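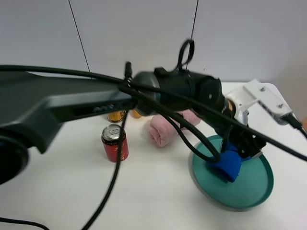 Bench 2, November, mid-afternoon. Teal tray, red can, cables as usual.

Tray notes, continued from the page with the coffee ring on it.

We've settled on the round teal one for now. It won by being in the drawer when the rectangular one from Erkau wasn't. I've asked where that went and have been told "it's around," so I've written it off. The teal is easy to find on the white top, even for me, and the raised rim is a darker colour than the inside, so you can tell where the tray stops without bending down to check.

Measured it anyway: 27 cm across the outside, 24 across the flat part. Princess gets a slightly smaller number for the flat part and says I'm measuring up the slope of the rim. Possibly. We agreed to use mine on the label and hers in any argument.

Things still to sort out:

Position. It lives at the lower right, and it should live there on purpose. Belmiro wants tape marks. I've no objection to tape marks, only to the roll of tape he likes, which leaves a residue that took me most of a morning with the Usuga cleaner last time. Use the paper tape. It's on the hook by the door, or was.

Slipping. Tried a square of shelf liner underneath at lunch. Too thick, the tray sat up like a cake. Cut a thinner piece from the Prestness sample roll and that sits flat, though I've only tried it with washers in the tray (67 of them, whatever was in the jar). Will try it again with something heavier once I find something heavier that I'm allowed to borrow.

Cables. There's a long one that comes down over the tabletop and runs off the front, and another that loops by the tray. I'd like both clipped back before someone hooks one with a sleeve and takes the lot with it. Clips are on the Tretix order, which has been "nearly through" since I had a different haircut.

Drinks. The bench rule is no drinks on the white top. The bench rule is in my handwriting. See red can. I'm not naming anyone, and I would point out that I don't care for the stuff myself. The side shelf is two steps away and has held mugs successfully for years.

Spare trays: the supplier will do the same one in the same colour if we take a box, and a box is 600. I've asked whether they'd consider four. No reply yet. Belmiro thinks we could share a box with the teaching lab, who'd have to want 596 of them.

Next: paper tape, second liner test, wipe the top down. Princess has the good scissors. If you're reading this, Princess, I need them back by four.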